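Workspace Assistant (Cloth and Small Props), part-time
Flondar, Unit 14, Wakero Yard

Flondar is looking for a part-time Workspace Assistant to join the day team from August. The job is to lay out, handle and put away the household items we work with: cloths, small racks, trays and similar. It is practical work, mostly on your feet, and suits someone who is tidy by habit and does not mind doing the same task many times in a shift.

The post is for 14 hours a week, worked as mornings or afternoons. Mornings start at 8.30 am and afternoons at 1 pm. We will agree a pattern with you before you start and will try not to change it.

What the work involves

You will set out each work area before a session and clear it afterwards. The areas are marked out with blue masking tape, and part of the job is looking after that tape. Strips wear and pick up specks, and small pieces lift where people and objects pass over them. You will check the strips at the start of the shift, press down anything that has come up and replace a length when it needs it.

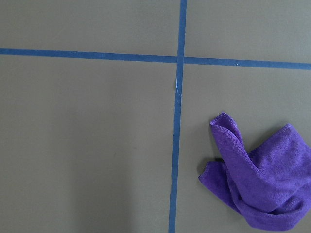

We ask for new tape to follow the old line as closely as possible, even where the old line is not quite straight. Lift the old strip slowly, wipe the surface with a dry cloth, then lay the new one in a single piece. Please do not patch over the top. Rolls are kept in the store cupboard and you sign out what you take.

The rest of the shift is spent on cloths and props. We hold 874 cloths at present, in plain colours and several sizes, kept in numbered drawers. You will take out the ones on the day's list, shake them out, and put them where the list says. Some go out folded, some go out crumpled, and the list will tell you which. At the end of the session they are collected, checked for pulled threads and marks, and either returned to the drawer or put in the washing bag.

Small fixtures are looked after in the same way. Dowels have to be secure and base plates wiped down. If something is loose and you can put it right by hand, do so. If it needs glue or a tool, label it and leave it on the repair shelf.

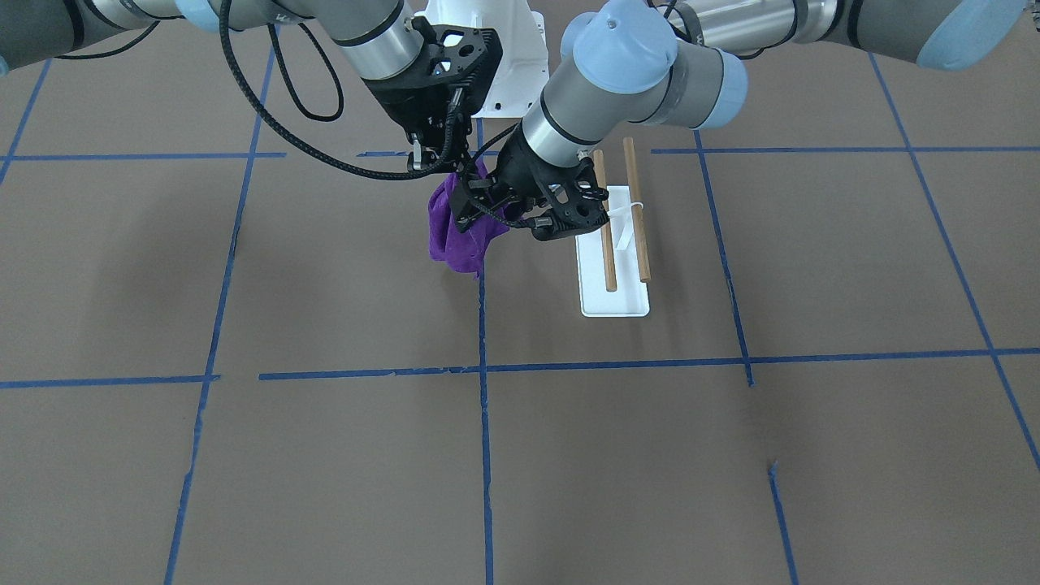
Each cloth and fixture has a card in our stock system, Twal. You will record what went out, what came back and its condition. You do not need to have used Twal before. It takes most people a morning to learn and there is a printed guide next to the terminal.

Expect some bending and kneeling, as several of the set-ups are at floor level. Nothing you will be asked to lift is heavy. If you need an adjustment to do the job, tell us when you apply or at any time afterwards.

What we are looking for

You should be able to follow a written list accurately and say so when the list is wrong. You should be comfortable keeping brief records on a computer. Experience in a laundry, shop stockroom, theatre wardrobe or school kitchen would be useful, though it is not required. You must be 18 or over.

Clothing and shoes

Flat closed shoes are needed at all times in the work areas. Long hair should be tied back and lanyards left in your locker. We supply an overall, which we also wash.

Pay and practical details

The post is paid monthly. The hourly rate and holiday allowance are set out in the information sheet, which we will send on request. The first month is paid training, alongside someone already doing the job. Parking at Wakero Yard is limited. The 223 bus stops by the main gate and there is a covered bike rack behind the building. There is a staff kitchen with a fridge and microwave.

How to apply

Send a letter of no more than 1000 words telling us what work you have done before, paid or unpaid, and which hours you could do. A CV is welcome but you do not have to include one. Mark it "Workspace Assistant" and post it to the Unit 14 address or hand it in at reception.

People we would like to meet will be asked in for an hour. You will see the work areas, lay out one set of cloths from a list and have a short talk with two of the team. Travel costs for the visit are repaid on the day if you bring your ticket.

We are also taking applications for evening cover at our second site, Fetari. The duties are the same. If you would like to be considered for both, put this in your letter and there is no need to apply twice.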